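Altport Riders Forum > Racing > National 600 Cup
Thread: Zevberg drops to one rider for next season?

erkance_fan
Posted in November

Zevberg Racing put a short note on their page this morning. They will enter only one bike in the 600 Cup next season. The second seat is closed and the young rider from the Altport academy has to look for another team. I find this very strange after the year they had. Second in the team points and only 35 behind Erkance! Who stops half of a team that is so close?

lowside_2
Money. They drove 1,639 kilometers for the Cuautle round alone and came home with one broken engine. Two bikes means two of everything.

erkance_fan
Yes, but the team points are counted with both riders. With one bike they can forget this title before the first race.

gravelbed
I do not agree that it is a mistake. The second bike scored well in the first part of the season, but look at the last four rounds. Two crashes, one retirement and a 14th place. A small team with one good bike can fight for the rider title, and the sponsor remembers the rider title. Who won the team title three years ago? I would have to look for it.

pitlane_tea
Erkance won it. Some of us do remember :)

gravelbed
Fine, one person remembers.

lowside_2
The crash at Cuautle was not the fault of the rider. He was hit from behind in turn 2, it is on the video from the grandstand. I think it is unfair to put this on his list.

gravelbed
I watched it again and you are right about that one. I take it back. The other crash was his own, he braked too late on cold tires.

pitlane_tea
What I want to know is who gets the number. Bike 101 was always the academy number at Zevberg. If the academy moves to a different team, does the number go too?

erkance_fan
The numbers belong to the entry, so I believe it stays with Zevberg. But I have not read the new rules yet, they come out later this month.

turn9_marshal
I work as a marshal at Altport and I see these small teams from close. People here write as if they have twenty mechanics. Zevberg has four, and on the Cup weekends they sleep in the truck. In the last race they changed a complete front end on the second bike between warm-up and the start, and then the first bike went out with the wrong rear spring, nobody had time to check it. He finished sixth with a bike that could win. So for me one bike is the correct decision, even if it hurts the academy. I would only wish that they had told the young rider in September, when other teams still had free places - now it is very late for him. The test at Altport is still on the calendar with two open garages, so maybe someone will give him a few laps there.
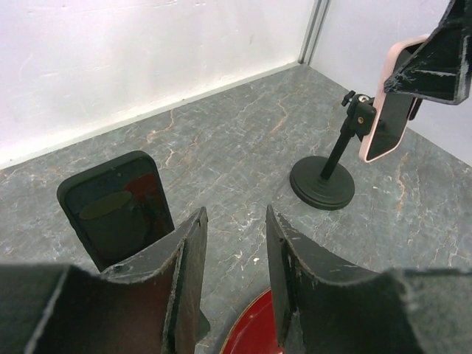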